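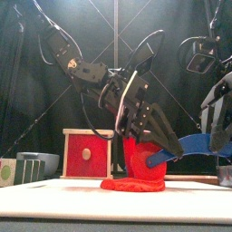 Home | Events | Open Day | Programme | Speaker Notes | Contact

Print this page | E-mail this page

Speaker notes: Manipulation Laboratory, Luvthorpe site
Open Day, 2026-01-30
Speaker: Kári Ingvarsson
Time allowed: 55 minutes, including the demonstration

Slide 1. Welcome

Welcome visitors on behalf of the Colia Centre. Thank the Staltthorpe office for arranging the coaches. Point out the two exits and the assembly point in the lower car park. Visitors may take photographs of the demonstration but are asked not to use flash.

Mention that this is the second such day. The first, in October, was open to partner organisations only.

Slide 2. What the laboratory does

The laboratory studies how robot arms handle ordinary household objects. Most factory robots repeat one movement on one part, and the part always arrives in the same place. A home offers no such order. The same arm may be asked to deal with a bowl, a drawer and a towel within a few minutes.

Our current programme is funded under the Horobets agreement. Give the name only. Questions on funding go to the director's office.

[Pause. Check that those at the back can hear.]

Slide 3. Cloth

Explain why cloth receives so much of our attention. A rigid block has one shape, and once the arm knows where the block is, the remaining work is fairly simple. Cloth changes shape each time it is touched. It folds over itself and hides its own corners. A person picking up a towel makes small corrections without thinking about them, and these corrections are what we wish to study.

Draw attention to the red cloth on the white table. Two arms are used at this station. The black arm works from the left and carries its own camera at the wrist. The other comes in from the right. Ask visitors to watch where the black finger meets the fabric, and how the cloth rises into a fold under the gripper.

Do not promise a particular result. Each attempt is different, and visitors should see the work as it is done on any other day.

Slide 4. Recording and review

Each attempt is recorded and later reviewed by a member of staff, who marks it as complete or incomplete and adds a short remark. The laboratory recorded 2072 attempts with cloth last year. Of the last 80 reviewed before the open day, 59 were marked complete. If asked, confirm that incomplete attempts are kept and used.

Slide 5. Demonstration

Invite the first group forward to the line on the floor. Bags and coats stay on the seats. The operator will say "ready" before any movement and "clear" when it has ended. Please do not speak over the operator.

Between attempts, take one or two questions. Those concerning wages, employment or regulation should be held for the closing session in the lecture room.

Slide 6. Close

Thank the operators. Direct visitors to tea in the east foyer. Comment forms are at the reception desk and may be left there or returned by post.

Print this page | E-mail this page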